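About Kerkusville

Small company, two floors above a tile shop in Flemham. We record people doing housework, by hand, with hand-held grippers, and turn it into examples that a learning system can train on. Clearing tables, putting dishes away, folding, wiping. Been at it since a September a few years back, when Ilgın Ertürk and Hatice Sarıgül got tired of writing motion rules for a kitchen arm that could only deal with one kitchen.

Who we are

Ilgın runs collection. Training the collectors, task lists, which homes, which days. Used to teach lab classes and it shows, she will make you redo a grasp until it looks boring.

Hatice runs everything after the recording stops. Syncing, trimming, labels, rejects. If your session got thrown out she's the one who writes you the note, and the notes are short.

Then the collectors. 71 people at the moment, most part time, a lot of them parents working school hours. No engineering background needed. Steady hands help. Patience helps more.

What we do

A client sends us a list of things they want their robot to learn. We break it into tasks short enough to do in one go: take a cup from a shelf, stack two bowls, carry the stack to the counter. Collectors do each task over and over in real homes, moving stuff between takes so no two start the same. Different table, different light, different person. A typical order is 400 takes of one task, and we don't fill it from one house.

Real homes matters to us. We did the first year in a mock kitchen at the Dornon workshop and the data was clean and not much use. Same counter every time. So now we rent hours in lived-in apartments, 318 on the books so far, and we ask people not to tidy up before we come. Leave the mail on the table, leave the jacket on the chair, fine.

How a session goes

Two collectors, one home, half a day. Calibration first, then a few throwaway takes to warm up the hands. Then the list. Slow approach, clean contact, no talking with the grippers (people gesture, it ruins takes). Drops stay in if the recovery is good. A lot of our clients want the recoveries more then the perfect ones.

Shiny things are hard. So are nested things, two bowls that sit tight together, because you have to decide if you're picking up one or both and the jaws need to show that choice early on.
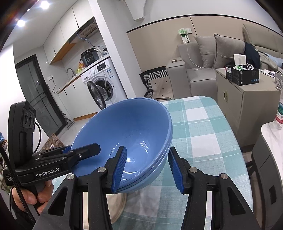

We label that choice too. Every take gets a line saying what was picked up, with which hand, and whether the collector changed thier mind halfway. Hatice checks one in ten herself. The rest go to a second labeler who hasn't seen the first one's notes, and when the two disagree it goes back in the pile.

Last month's total was nearly 2,000 takes kept. We don't publish how many got tossed, ask us on the phone.

Privacy

Hosts sign off on each room. Faces, mail, screens and family photos get blurred before anything leaves the office. Host changes their mind within a month, we delete the session, they keep the payment.

Working with us

Clients: send the task list, even a rough one. Kılıçarslan, our longest running project, started as one page of handwriting. We'll tell you which tasks we can do with two hands and which ones we'd rather not quote.

Collectors: next training group starts in September, Flemham office, paid from the first hour. Bring short sleeves, cuffs snag.

Hosts: any size kitchen. Pets ok if they can be in another room.

Office is open weekdays, buzzer says Kerkusville, push hard.

Page updated August 26, 2024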